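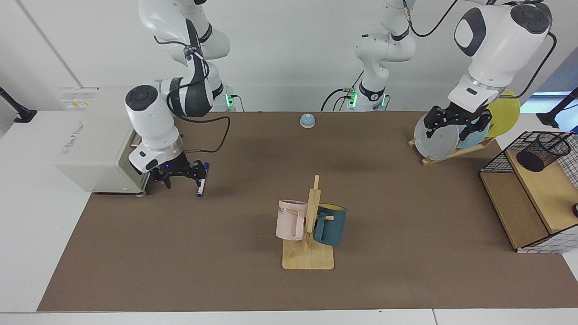
Wooden rack at the back right corner, brown mat down, blue-capped marker.

From: Sena Tetteh
To: Hurkcombe kitchen list
Date: 2024-01-17
Subject: Re: dish rack, keep or toss?

Kamol Jaidee wrote:
> Is anyone attached to the wooden rack? Plates lean
> in it, and I could get a wire one for 14 dollars.

Oh, please keep it! I love that rack – the gray see-through plate stands up just fine in it, and wire ones always leave rust rings on me (I've been through two). I'd spend the 14 on a second brown mat instead, so the rest of the white table gets covered too. And could the marker live in the drawer? I went hunting for it for 20 minutes to label my soup.

Firdevs, are you still bringing the mugs?

Sena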